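The running time is the first thing I look at now, before the cast and before the poster. Holst, the new drama that has been collecting festival ribbons since June, runs 174 minutes. I saw it at the Grurberg, a single-screen theater with 233 seats and bad knee room, and I felt each of those minutes in my lower back.

I have nothing against long movies. A few of my favorites go past three hours and I would fight anyone who tried to trim them. What I don't buy is the idea, which has crept into nearly every review I read this year, that length is a sign of seriousness. A critic calls a picture "patient" or says it "trusts its audience." I'd like to know what I was being trusted with during the second walk along the same canal.

Holst has maybe 100 minutes of story in it. A surveyor comes home, sells his father's house, and falls out with his sister over the money. The scene where she reads the sale papers at the kitchen counter is as good as anything I've seen in a theater lately, and it lasts less than three minutes. Then we get a train. Then we get the surveyor looking at the train after it has gone.
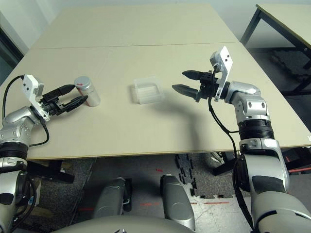
The studio people will tell you the audience asked for this. Jorkska, which put the movie out, likes to mention a survey of 1,713 ticket buyers, most of whom said they wanted films to "take their time." Well, sure. Ask me in a lobby whether I'd like more for my 16 dollars and I'll say yes too. The survey went to people coming out of the theater, so it missed the couple in my row who left before the wedding – and the man behind me who slept through it.

I also suspect there's a plainer reason. Directors with a hit behind them get final cut, and editors don't have the standing to argue. Comano, the same director's first feature, came in at 136 minutes after what was supposedly an ugly fight with the producers. It's the better movie by a mile. Every scene in it starts late and gets out early, and you leave wondering about the daughter. With Holst I left wondering about the parking meter.

Defenders say the slow parts let you sit with the characters. Some do. The long dinner with no music earns its place, and I'd keep the opening shot of the roof. But sitting with a man is different from waiting for him to find his keys, and the movie gives us both.

There is talk of an even longer version for home viewing this fall. I expect I'll watch it, probably over two nights, with the remote close by. The kitchen scene starts a little after the one-hour mark, if you want to go straight there.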